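News > Press > Lotater

Lotater posts first results from kitchen chore trials
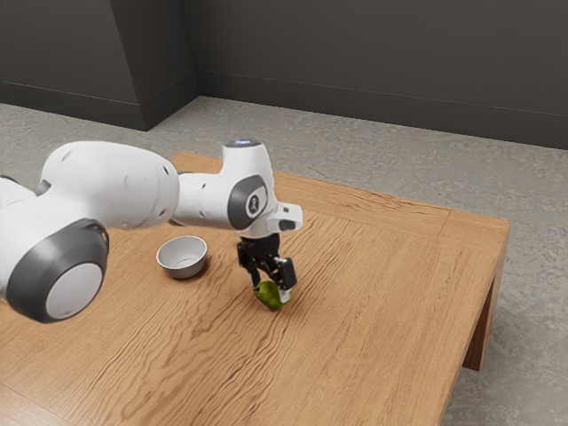 Simulated tabletop task: gripper at a green pear, bowl to the left.

PRESTHOLM, 24 June 2025 - Can a machine tidy a kitchen yet? Partly. Lotater ran 1,532 simulated chores with its Hellwig control software. Fruit handling, best so far. Folding towels, still poor. Wiping up spills not tried yet.

Next up, 400 runs on real counters at our Ostetton test kitchen, starting in August. Full results will be publised after that. No home product planned and no price to anounce.

We use cookies to remember your settings. Accept / Manage

Comments (3)

Call me when it does the dishes.

How long per pear tho? Didnt see a time anywhere

My kids can't manage this either, so fair play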